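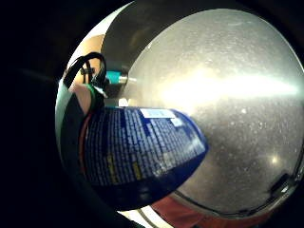

6 min read

Filed under: Course Notes > Everyday Materials > Week 3

Thin Skins: Why Kitchen Metals Don't Fall Apart

Handout for the evening class, Koskela Hall. Sulastri Yusof

Last week we finished on rust, and a few of you stayed behind to argue about garden tools, which made my night. This week we stay indoors. A kitchen is the best metals collection most of us will ever own, and nearly everything in it survives thanks to a layer far too thin to see.

Start with plain iron. Leave it damp and it reacts with oxygen and water to make rust, and rust is a terrible coat. It takes up more room than the iron it came from, so it swells, cracks and flakes, and fresh iron is left open to the air. Then the whole thing happens again underneath. Given enough time there is no metal left at all!

Now add chromium. Once a steel holds a little over a tenth of its weight in chromium, the surface behaves in a completely different way. The chromium grabs oxygen first and makes a tight, clear film only a few billionths of a meter thick. It clings, it doesn't flake, and (my favorite part) if you scratch it, it grows back by itself as long as there's oxygen around. The word for this is passivation. Please learn it, because we will use it every week until January.

So a steel mixing bowl can be covered in scratches and water marks and still be perfectly sound. The pale spots that hard water leaves are mostly calcium minerals sitting on top of the film. A splash of vinegar takes them off, and that is a nice small experiment to do at home: watch closely and you may catch some fizzing where the deposit is thick.

Salt is the weak point. Chloride can break through the film in tiny places and keep it from healing, and then you get pits. The classic mistake is throwing salt into cold water in a steel pan and letting it sit in a heap on the bottom. Add it when the water is moving and it dissolves before it can do any harm. Volodymyr Prokopenko brought in a pan from his first apartment with a beautiful set of pits, and it will be on the front table again for anyone who missed it.

Aluminum

Aluminum plays the same trick with no help from anything else. It is a very reactive metal, much more so than iron, and yet it lasts for years because its own oxide forms at once and sticks. Strong acids and strong alkalis both eat that oxide. Tomato sauce left overnight under foil can leave little holes in the foil. Dishwasher detergent is alkaline, so bare aluminum pans come out dull and gray.

Cans

Food and drink cans need more protection, as they may spend years holding something salty or sour. The old answer was tin, a thin layer on steel, and that is where "tin can" comes from. Many modern cans are aluminum, and plenty of steel food cans have little tin or none. Most have a very thin lacquer or plastic lining inside. Check yours with a magnet. Steel grabs, aluminum doesn't.

A dented can is worth a thought too. A small dent in the side is usually fine. A dent on a seam or the rim is another matter: the seal may have opened, and the lining may have cracked. A bulging can goes straight in the trash, unopened.

Worked problem

A steel pan weighs 1,158 grams. Its alloy is 18 percent chromium by weight. How much chromium is in the pan?

0.18 x 1,158 = 208 grams, to the nearest gram.

That is a good handful of chromium, and only a vanishing part of it, right at the surface, is doing the protecting at any moment. The rest is the reserve that lets the film heal wherever you happen to scratch it. I love this.

For next time

1. Take a magnet around your kitchen and sort what you find into "sticks" and "doesn't." Bring the list. Some stainless steel sticks and some doesn't, and we'll get into why (it has to do with nickel and how the atoms stack).

2. Put one plain iron nail in tap water and one in salt water. Leave them until class. Note the color of the water as well as the nail.

3. Read the chapter on coatings. Kaisu Kiiskinen has the spare copy if you need to borrow it.

Bring your questions about cast iron. Seasoning is a different kind of skin altogether, made from oil, and it gets its own evening.

More in Everyday Materials
Week 1: What Makes a Metal a Metal?
Week 2: Rust, and How to Slow It Down
Week 4: Cast Iron, Oil and Heat
Glass That Bends, Glass That Breaks (guest notes, Ilari Nieminen)
Reading list and room changes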